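Do Microwave Vent Hoods Clear the Air? Term Project Report
Clem Dunstan
January 4, 2021

Costigan Apartments tells new tenants that the vent under the microwave "removes cooking odors and smoke." I wanted to know what that claim rests on. The leasing office sent me a one-page flyer from Furix, the company that supplies the units, and the flyer cites no tests at all.

I fried onions in 2 kitchens, 12 times in each, with the fan on for half the runs. A borrowed particle meter sat on the counter and logged for 600 seconds per run. In the first kitchen the fan is ducted outside, and readings dropped faster with it on. In the second it blows back into the room through a charcoal filter, and I could not tell the two sets of runs apart.

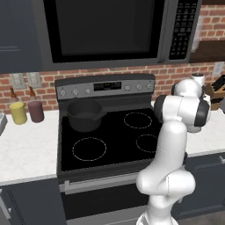
Stindside College, Department of Housing and Consumer Studies

A microwave over an electric range is a common layout, so the question matters to a lot of renters. Still, I would not lean hard on my numbers. I threw out 8 runs because a window was open, and the meter's maker gives no error range for grease. The filter in the second kitchen may also have been old. I plan to repeat those runs in February with a new one.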